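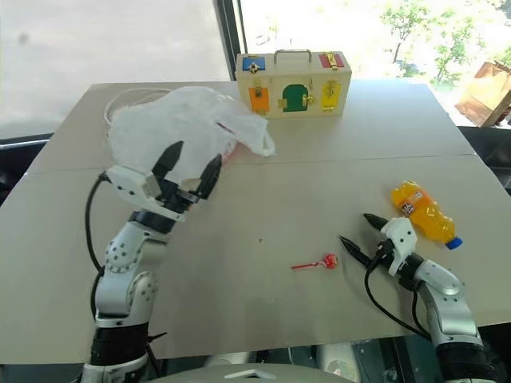 TALKS AND NOTES

Home | Talks | Workshops | Contact

Reading time: 3 min

Small things on a table: notes for the January evening, Arnanlow hall

Good evening, and thank you for coming. My name is Hjalti Vestergaard. I pack the snack bags for the children's sport days in Arnanlow, and I have been asked to speak for 6 minutes on how we do it. I will try to keep to the time.

(Leave the first slide up. Wait for the people at the back to find chairs.)

Let us begin with the table. You see a thin plastic bag, all crumpled, a red lollipop, and a bottle with orange liquid lying on its side. There is a coil of white wire or cord at the far left. Please look at the bag first. Such a light bag does not stand up by itself. It folds, it catches air, and when you put one thing inside, the opening closes again. I believe most of the lost time in packing is lost at this opening.

My method is the following. Hold one edge of the bag high and let the rest hang. Shake it once. Then the heavy item goes in, and it must lie on the bottom. For us this is the bottle. Check the cap before, with your hand and not only with your eyes.

(Here I show with my own bag. Do not hurry.)

The lollipop goes last. In my first season I put it first, and the bottle came down upon it. A lollipop that is broken inside its wrapper still tastes the same, but a child of six years does not accept this argument. Put it with the stick upwards, along the side of the bottle.

Now about quantity. Last season we packed 423 bags. Heino Kalniņš kept the list, and he is sitting over there, so you can ask him if my number is wrong. We pack in rounds of 32, as this is what fits in one of our crates. After each round we clear the table completely, also the cord and the scissors. I know it seems slow. When we did not clear, we found lollipops under the bags at the end of the evening and could not say which bags were missing one.

(If there is a question about the cord: we use it to tie the crates, never the bags. A knot in thin plastic must be torn open.)

About the bottles, one more remark. On a flat table they roll when you lay them down. At home I fold a tea towel and put it behind them. Some of you stand them upright, and this is also good, if no one bumps the table.

Several parents have asked if we could change to paper bags. I have tried it with Dovis bags in the autumn. They stand open very nicely, but a cold bottle makes the bottom soft, and I had to carry two of them home in my arms. I am still willing to hear of a stronger one.

(Questions. Then tea. Ask who can bring crates back before noon.)

Recent talks
Labelling lunch boxes so the label stays
Heino Kalniņš: Keeping a simple stock list
Where to store folding tables in winter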